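Opening the Workshop Is a Public Duty

2 min read

Madelov's April open day drew 60 visitors to its Iltmont workshop. It deserves the attention of every organisation that develops automation with public support. Visitors were admitted to the working floor and shown the hand-held grippers with which staff record manual tasks for later use in training robots. The customary slide presentation was omitted, to the benefit of all present.

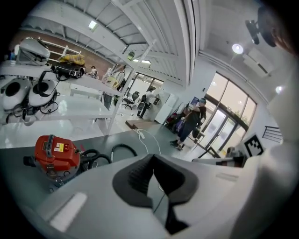 What the Visitor Learns

A working floor corrects the impression left by promotional film. Cables cross the concourse between benches, and household appliances share space with specialised equipment. The labour behind automation is human, repetitive and skilled, and Canadians are entitled to see it before they are asked to judge its results.

The Flasilo program, under which the day was held, has catalogued 2949 recorded tasks. Such a figure carries little meaning until one has stood beside an operator and watched a single task attempted six times. 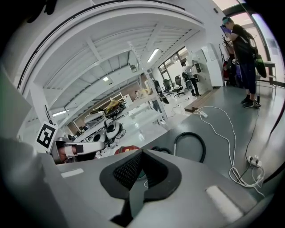

The Iltmont workshop floor, with a fiducial marker beside the white arm segment.

The Ciobanu centre should adopt the same practice. Two open days a year would be a modest obligation.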